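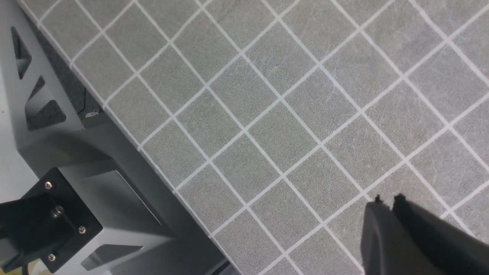

Orska, 18/01/2025

Liria Library Card: Frequently Asked Questions

Who may apply for a card?
Any resident of Orska or Erow may apply at the front desk with proof of address.

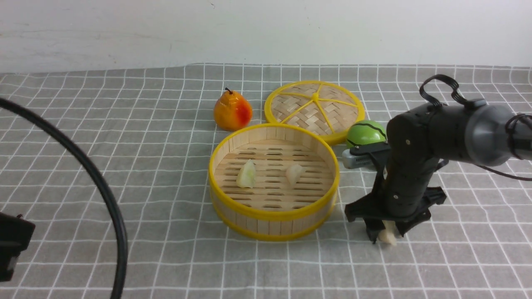 Loans and Renewals
Members may borrow up to 9 items at a time. Items requested by another member cannot be renewed.

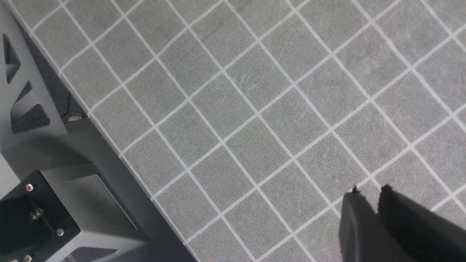

Requests for titles held at the Onu branch are filled in the order received.

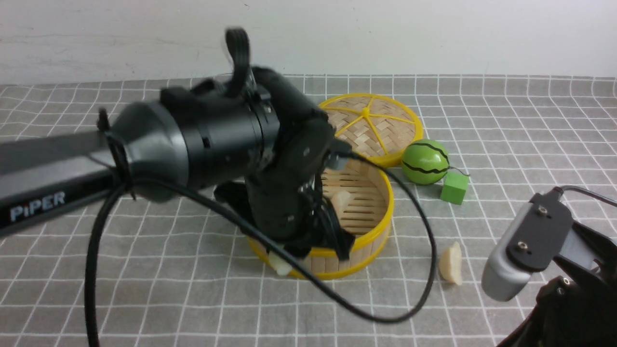 How do I replace a lost card?
Bring photo identification to either branch. The old card will be canceled.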